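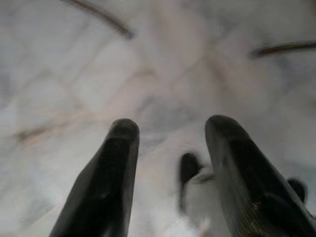
Folding tables in the front room

I finally gave in and put the folding tables up in front of the TV cabinet, and I have to say I'm smitten! They're the pink and white marble pattern with orange and gray running through it (Valentyna Zinchenko calls it "ham", and I've forgiven her), and they make the whole tiled floor look less chilly.

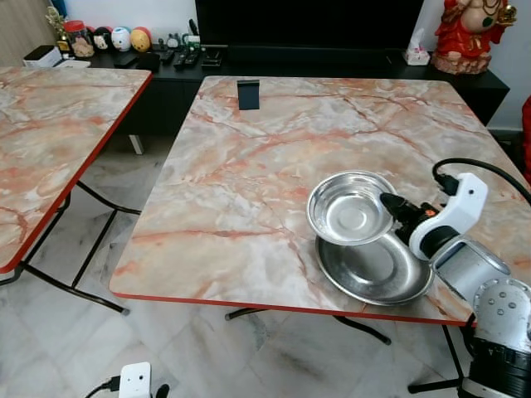
Last updated: January, 9:20 pm

The steel dishes are from my mother's kitchen - a deep little bowl and a flatter plate that I use for nuts, keys, whatever is going. I do like how plain they look against all that veining. The tables were 36 each from a shop in Oltholm, and they fold away when Nazar comes over with his enormous dog.
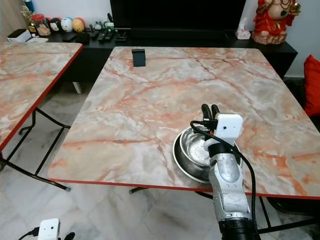

Steel bowl on the marble top, TV cabinet behind

Next I want a runner for the cabinet, maybe in a soft gray.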